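September
By Rocha

Search this site Enter keywords Go

Autumn bookings and the matter of the confetti

Wedding season is nearly done and my knees know it. I have spent the summer crouching in flower beds from Brunley to Lirkbridge, waiting for uncles to put their phones away, and I'd like a word about timings before next year's couples sign anything.
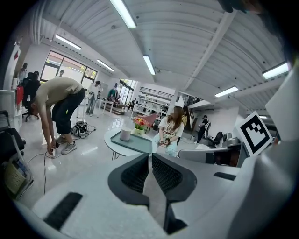
Rocha

Group photos take longer than you think. One couple at Nornberg sent me a list of 37 groupings, to be done between the ceremony and the soup. We managed 18 before the best man wandered off to the bar and took most of the groom's side with him. The soup was lovely, I'm told.

So the full-day package, still £1,395, now comes with a polite limit of a dozen groups. If you want more, the extra hour is £295 and somebody loud from each family to do the shouting.

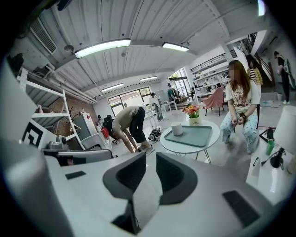 Marguerite's Daughter wrote in after the last newsletter to say that we skipped the group shots altogether, and my mother has mentioned it every Wednesday since. Point taken. Do a few, and put your mother in all of them.

Confetti: paper blows into the font at Brunley and the vicar minds. Petals, please.

You are receiving this newsletter because you signed up on our website. Unsubscribe | Manage preferences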